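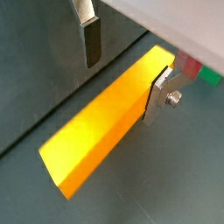 *By Beverley Treloar, for the Hollis workshop newsletter*

## The arm costs what it costs. The foam is extra.

It's budget season again, which means Gareth Catterall has opened the spreadsheet with the red cells, and the rest of us have found reasons to be on the other side of the building. The question on the table for May is whether we buy a second gripper cell, upgrade the one we have, or carry on as we are and learn to love it.

I was asked to write up where we've got to. The short version is that the big numbers were easy and the small ones have eaten three meetings.

Take fingers. A finger sounds like the sort of thing that comes with a robot, and a pair does. Spares don't. Goline has quoted us $133 a set, brackets included, and Savita Malhotra wants four sets on the shelf before anyone says the words "second cell." The black pads are quoted separately, at $66 a pack, and have been sitting under "miscellaneous" next to the coffee filters. Savita has moved them to a line of their own. Gareth has moved them back. We await developments.

Then there is the foam. Our insertion work needs boards with pockets cut to suit the blocks, and every time somebody has a clever idea about block shapes, somebody else has to order a board to go with it. A cut board from Rondeo is $73. That's a perfectly fair price for one board. Last year's plan allowed for one board. I will leave you to imagine how many clever ideas we had.
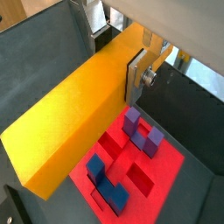 *Purple and blue pieces on the red foam board, with two of the larger pockets still empty.*

Yhon Usuga has put in a proposal I rather like, which is to freeze the block shapes for six months and buy boards in a single batch. It would save money and shelf space, and it would also require the block people to stop thinking of new blocks. Yhon has agreed to raise this with them personally. If his desk is empty next Wednesday, you'll know how it went.

The largest item still open is the support contract. Titine, our scheduling software, comes up for renewal at $1,096, and Roland Rowbotham would like to know what we get for it. A reasonable question! The renewal letter runs to nine pages and uses the word "partnership" on most of them. Roland is calling the vendor to ask for a list of things that would stop working if we didn't pay, preferably on one side of paper.

Where that leaves the plan:

- Second cell: held until the autumn review, with floor space kept clear for it.
- Finger sets: four, approved, subject to Gareth unlocking the cell he locked.
- Foam boards: one batch, quantity to follow Yhon's talks.
- Titine: pending Roland's phone call and Roland's patience.

If you have a purchase that isn't on the list, send it to Gareth with a price, a supplier and a sentence on what you'd give up to get it. Last year eleven people left that last part blank, and one wrote "Gareth." Please use the new form, which has a bigger box.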